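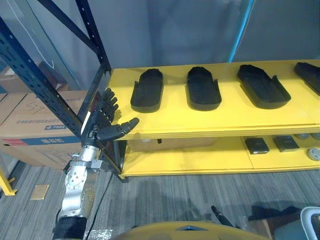
Hakusura Shared Floor Kit
Stock code 227

If you're putting a walking robot to work beside ordinary shelving, this is the kit we'd start with. It covers the part people tend to leave until last: the floor, the reach and the rules everyone signs off on before the first pick.

What's in it
A printed practice guide, written by Evelien Dewulf
8 laminated rule cards
100 metres of floor marking tape, carpet safe
Logbook for stops and near misses

The guide is a beauty. Evelien sets a clear zone of 800 mm around the feet, and asks for wrap, strapping and loose cable to be picked up before the arms are enabled. Carts get parked with their wheels locked – and outside the tape if there's room.

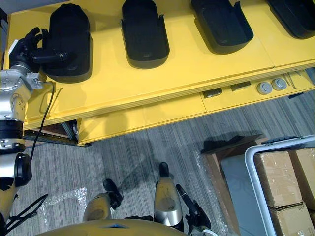
Hand working at the top tier, with trays in a row and a cart alongside.

Bart Van Hecke at our Drastthorpe workshop tried the cards with new operators and rewrote card 3 after they kept asking who calls the stop. It's now whoever sees the problem first. Love that change!

The kit doesn't replace your own risk assessment or the standards that apply at your site. Section 2 has a blank form to help you get going.

Colour of tape: yellow or white
Goes with: Declercq shelf labels, Sultness cable covers
Guide revised: February 21, 2020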